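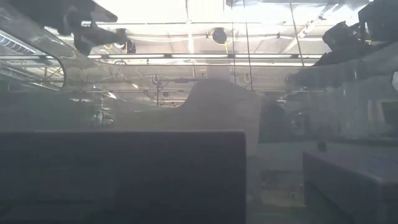

Sorting small foam blocks into containers

Mixed foam blocks are easier to store and find again when each shape has its own container. The method below suits craft foam, packing offcuts, and children's building blocks with an edge of 2 inches or less. Larger pieces belong on an open shelf.

Work surface

Use a flat table in a dark, matte color. Yellow-green, teal, and orange foam all show up well against dark blue or gray. Purple shows up less well and should be picked out first, while the table is still crowded. A raised edge keeps cubes from rolling off. If the table has none, tape a strip of wood along the long sides.

Overhead fluorescent tubes put a glare on clear plastic. Turn a clear bin until the reflection moves off the near wall and the contents can be read from the working side.

Containers

Clear containers go to blocks that are used often. Opaque ones are acceptable for spares but must be labeled on the side, because the lid will be covered as soon as something is stacked on it. Rounded corners are easier to wipe out than square ones. They also waste a little space, so allow for it when sizing a bin for rectangular blocks.
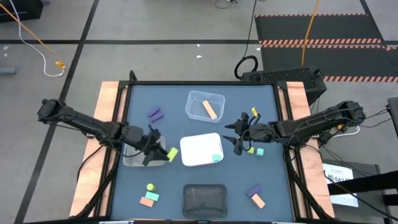

Spread the blocks out in one layer before putting anything away. Leave a finger's width between pieces where possible. Set the containers among the blocks so that no piece has to travel the full width of the table.

Order of work

1. Rectangular blocks first. Lay them flat on the floor of the bin, parallel to the long wall. A block placed diagonally takes up the room of two.
2. Cubes second. Sort by color only if there are more than 30 of a size.
3. Check container rims and lids for stray pieces. Small cubes sit on a flat lid without being noticed.
4. Close the lids. Do not press down to make one fit. Foam held under load for 6 weeks or longer may keep the dent.

Cleaning

Wipe foam with a damp cloth and a drop of dish soap in 400 ml of water. Do not use solvent. Air dry on a rack, away from heaters, and store only when dry to the center. Open-cell foam takes longer than closed-cell. In November, or whenever the heating first comes on, move the bins off any shelf directly above a radiator.

Corrections to this page: Maureen Heywood, Wimow Workshop Notes | © Wimow | Updated 20 Jul 2024 | Back to top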